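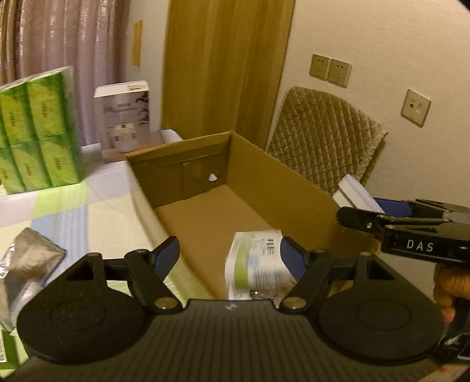
Umard 30 Carry-On Travel Pack
By Opoku

Item no. 763
Color: slate or moss
In stock, ships from our Clumville warehouse

The Umard 30 is a travel backpack for people who take several trips a year and would like to stop checking a bag. It holds 30 liters, opens flat like a suitcase, and fits in the overhead bin on most airlines. Smaller regional planes vary, so check your carrier's limits before you fly.

We made it with retired travelers in mind, and a good many of our customers are using it for the long trips they put off while they were working. The shoulder straps are wide and the hip belt takes some of the load. The grab handles on the top and side are padded, so you can lift the pack into a bin with both hands.

What it holds

Most people can get a week of clothes in the main compartment if they plan on doing laundry once. There is room for a second pair of shoes at the bottom. The front pocket is sized for a paperback, reading glasses, medications and a phone charger. A zippered pocket against your back is meant for a passport and cash — you can't get at it while the pack is being worn, and neither can anyone else.

If you travel in February and need a heavy sweater and a coat, wear the coat on the plane. The pack will not hold both along with a full week of clothes.

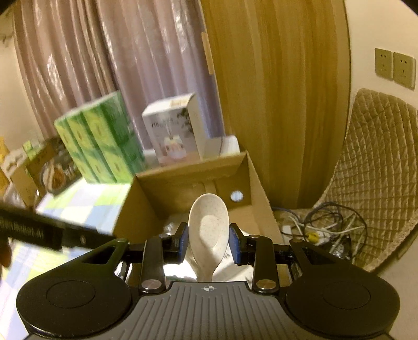
Fitting the pack

The back panel adjusts to 2 lengths. Start with the shorter one. Put some weight in the pack, fasten the hip belt first, then pull the shoulder straps down until they are snug. If the belt rides above your hip bones, move the panel to the longer setting. The hip belt comes off and can be stored at home if you only walk from the car to the gate.

Specifications

Capacity: 30 liters
Main fabric: recycled polyester with a water-resistant coating
Zippers: lockable on the main compartment (lock not included)
Laptop sleeve: fits most 15-inch models
Water bottle pockets: one on each side
Care: spot clean with mild soap, hang to dry, do not machine wash

Goes with

Dostix packing cubes, set of three (item no. 531). They are cut to the width of the Umard 30 and will also fit the older Umard packs, with a little space left over at the sides.

Shipping and returns

Orders placed before noon usually leave the same day. You can return an unused pack within two months for a refund, and we pay the return postage inside the continental US. Please leave the hang tag on until you are sure of the fit — walking around the house with it loaded is fine.

Buckles and strap sliders are sold separately as spare parts. Write to us with the item number and we'll send the right one.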